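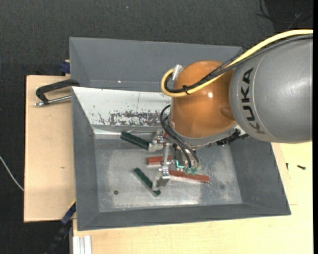
Siu-ming Pan wanted to know how often the hoses have to come off on a cell like this, and whether a month without touching them is asking for trouble. A month is fine if the arm is only running during the day. We check ours every 600 cycles and change them when they look tired, and so far the connectors have needed more attention than the hoses.

Bin-picking cell, Purkent workshop
Posted Saturday, August 4, 2018

This page covers the bin-picking cell, from the gripper back to the wrist and then down to the bin. The arm is a KUKA and the gripper was put together in the shop from machined parts. The notes are by Wojciech Stępień and Zinash Tufa, who share the upkeep.

Gripper over the bin, red and green bars on the floor of it. The upper finger tip is against the end of one green bar and the lower finger is down at the other.

Fingers
The two finger assemblies are linked and pivot on small bolts. The bolts get thread locker, the mild kind, and a paint pen mark across the head so a loose one shows up at a glance. Wipe the tips before you check the gap. If a tip has picked up a burr, dress it with a fine file and then run the touch-off again, even if you only took off a little. Zinash keeps the spare tips in the drawer marked Milier, with the shims.

Air
Black hoses, green push-in fittings on the gripper body. Before you pull a hose, shut off the air at the wall and work the gripper by hand until it goes slack. Cut the end square with the hose cutter. Side cutters squash the tube and it will leak within a week. We leave enough hose to bow out from the wrist, and then turn the wrist slowly through its full travel with one person watching and the other on the pendant.

Cables
The pale yellow cable and the black bundle run together over the wrist and are held with a tie low on the loop. Snug, and no tighter than that. In April the tie had been pulled down hard and the sleeving underneath had started to flatten. Wojciech replaced the section and moved the tie. The loop looks generous when the arm is parked, but a shorter one pulled at the connector whenever the last axis went to its limit. After any work here, run program 169 at slow speed before you go back to the picking program.

Connectors
Check the locking rings by hand at the start of the week. If one turns, back it off, look at the pins, and seat it again. Do this with the controller off. No contact spray on these.

Bin
Steel-gray, sloped walls, and a good deal of wear. The paint on the back wall is chipped low down to dark metal, and the floor is scuffed bare. Lurdes Aguiar asked if we should repaint. We would have to redo the vision background if we did, and it picks well enough now, so it stays as it is. Sweep out the dust and any chips when you empty it.

Clamp
The black-handled clamp hooks over the corner of the bin. If it has been off for any reason, push the bin back to the stops first and then clamp it. Do the bin calibration again afterward. It takes a few minutes and the routine is number 752 on the pendant.

Table
Loose screws go in the tray. If you find one on the tabletop, work out where it came from before you start the arm. Most of them are from the bench and have nothing to do with the gripper, but check the finger pivots and the wrist hardware anyway.

Log
Write down what you changed, the cycle count, and your initials. Version 2 of the log sheet has a line for the hoses, so please throw out any old ones you find in the binder. Yen-ting Huang has the file if you need more printed.

Parts on order: push-in fittings and braided sleeving from Vurkel. The old sleeving can stay on until they come.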